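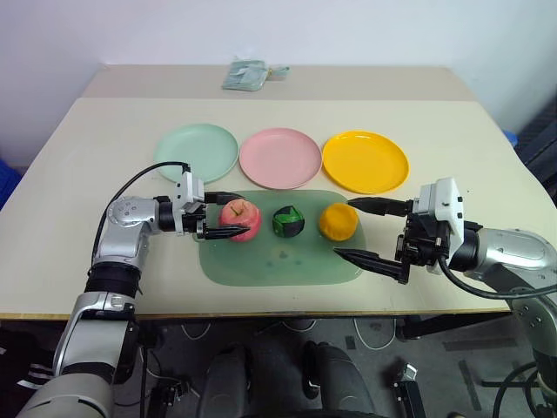
Colored Plates and Fruit: Frequently Asked Questions
Flendmont Tableware, Customer Help
Last updated 5/16/09

Which plates can I buy one at a time?

All of the small round plates are sold singly. Mint green, pale pink and yellow are always in stock. Other colors come and go with the season, and the color menu on the order page shows what we have today.

Do the three colors match in size?

They are meant to be used together, but the yellow plate has a raised rim you can see and feel. If you need plates that look the same apart from color, order the mint and the pink.

Can the plates go in the microwave?

No. They are plastic and are meant for cold and room-temperature food. Toast is fine once it has cooled for a minute. Soup is not.

Can they go in the dishwasher?

Yes, top rack only. Turn off the heated dry if your machine has that setting. Plates that have warped from the bottom rack are not covered under the guarantee.

My pale pink plate has an orange stain. How do I get it out?

Tomato sauce and carrot do this. Make a paste of baking soda and water, spread it on the stain, leave it overnight and wash as usual. Setting the plate on a sunny windowsill for an afternoon also helps. Old stains may fade without going away completely. The yellow plate hides this kind of stain best.

What is the mat for?

It keeps fruit from rolling and protects the tabletop from juice. It is not a cutting board. A knife will mark it, and we do not replace mats with knife cuts.

The green mat looks smudged even when it is clean. Is it defective?

Probably not. The mat is translucent, so fingerprints and hard water spots show more than they would on a solid color. Wash it in warm water with a drop of dish soap, rinse, and dry it with a towel. Do not let it air dry if you have hard water. If you still see dark patches, lift the mat and check the table underneath.

Does the mat stick to the table?

No. There is no adhesive. It lies flat by its own weight. A mat that has been shipped rolled may curl at the corners for a day or two. Put a couple of heavy books on it.

Can I leave the mat on a painted or lacquered table?

For a meal or an afternoon, yes. Do not leave it in one place for weeks. Soft plastics can mark some finishes. We had several reports in April of marks on freshly painted tables, and in each case the paint was less than a month old.

How do I use the plates for color sorting with a young child?

Set the plates side by side at the back of the table with the mat in front of them. Put one piece of fruit on the mat for each plate and leave space between the pieces so small hands can pick up one without knocking the next. Ask for one at a time: "Put the apple on the pink plate." When that is easy, let the child give you the instructions.

Orathai Sangkhawat, who wrote our activity leaflet, suggests keeping a session to eight minutes or so for two-year-olds. Older children can go longer. The leaflet is free with any order. Ask for item 1640.

Should I use real fruit or play fruit?

Either one works. Real apples and oranges have weight and smell, and you can eat them afterward. Play fruit does not bruise when it gets dropped. A small ball is a good thing to mix in with the fruit, and children like to argue about whether it belongs.

Is play fruit safe for a child under three?

Check the package. Small grapes, cherries and berries are a choking hazard and should be kept away from children under three. Keep all plastic bags and pouches out of reach as well.

How should I store everything?

Stack the plates with the yellow one on the bottom. Lay the mat flat in a drawer or roll it loosely. Folding leaves a crease that is hard to get out.

Do you sell the plates in quantity to schools?

Yes. Orders of 17 plates or more get the school price, and you can mix colors. Write to Mieke Hermans in our school sales office and include your delivery address and the colors you want.

How do I return something?

Unused items can be sent back within 30 days. Write form number 2659 on the outside of the box. We pay return postage only if the item arrived damaged or was not what you ordered.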